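Group project report, individual section 3: Fault log and what we changed
Submitted 27th December

3.1 What was meant to happen

Our task was two-handed handling of soft things. Pick up a plush toy with one hand under the head end, bring the other hand in, lift, put it down on the disc. We called the software Clallen, after nothing in particular. The hard bits (planning, joint control) came with the robot and we didn't touch them. Ours was the layer on top — where to put the hands, how hard to close, when to give up.

Target was 80 clean lifts out of 94 attempts. We didn't get there. Most of this section is about the reason, which is the left wrist.

3.2 The fault

First noticed in November, second week of testing. Left hand would go under the toy fine, start to close, then the whole arm went stiff and stopped answering. No warning on screen. Right arm carried on as if nothing had happened, which is the part that worried us. On one attempt the right hand came across and pushed while the left was locked. Only a soft toy between them so no harm done, but if that had been somebody's fingers it would be a different report.

Error code in the log was 807. The manual lists it as "communication lost, limb" and says restart. We restarted. It came back.

Things we blamed, in order:
— our own grip code (rewrote it, same fault)
— the network switch (swapped with the one from Cliddale lab, same fault)
— the fur on the toy confusing the finger sensors (tried a folded towel, same fault)
— the cable to the left wrist

Should of started with the last one. The fault only came when the wrist was rolled palm up and the arm was stretched out. Bent arm, never. Took us far too long to write those two facts down next to each other.
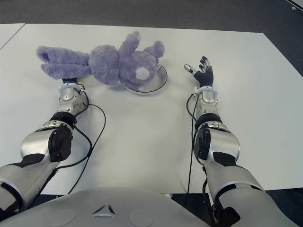

Clementina Magalhães read the draft of this part and wrote in the margin that a loose connector was only half of it, and that she would have failed us for the other half: why was the right arm allowed to keep moving at all? Her note goes on to say a dropped cable is going to happen on any machine sooner or later, so the report should treat the missing stop as the main fault and the cable as the thing that showed it up.

Fair. I've left the order as it is because that's the order we found it in, but 3.4 is longer now.

3.3 The cable

The plug at the wrist end had worked a bit loose. With the arm stretched and the palm up, the cable pulled against it. Pushed the plug home, fault gone for a whole afternoon, then back again next morning. So we did it properly: new plug, a clip to take the strain, and more slack so the loop can follow the wrist round without going tight. Too much slack is its own problem, the loop can get dragged under the toy or catch on the hand. We settled on the shortest length that still lets the wrist turn fully.

Roughly 2 hours work in the end. Against weeks of looking.

3.4 The missing stop

This one is ours. Clallen ran each arm as a separate job and niether one asked how the other was doing. I wrote that bit and it never crossed my mind. Now each arm sends a short "still here" message to the other. If it doesn't arrive, both arms hold where they are and the fingers stop closing. They don't let go — we argued over that one. Folasade Nwosu wanted the hands to open, on the grounds that a person could be caught. I wanted hold, because opening could drop whatever is being carried. For a plush toy opening is obviously fine. For anything heavy, no. We kept hold, and moved the red button to where the person next to the table can reach it without leaning across.

Tested by pulling the left plug on purpose during a lift, arms slow, everyone stood back. Both arms stopped. Repeated with the right. Same.

3.5 Still open

The stop only works if our program is running. If Clallen itself crashes we rely on whatever the robot does by default, and we haven't tested that. Whoever takes this on next should do it first, before any lifting.

Also the right plug is the old type. Ordered a new one from Idahosa, not here yet.

The Briswood demo went ahead with the arms at slow speed and a rope round the table. Results table is in section 4, the attempts lost to the wrist fault are counted as failures, not taken out.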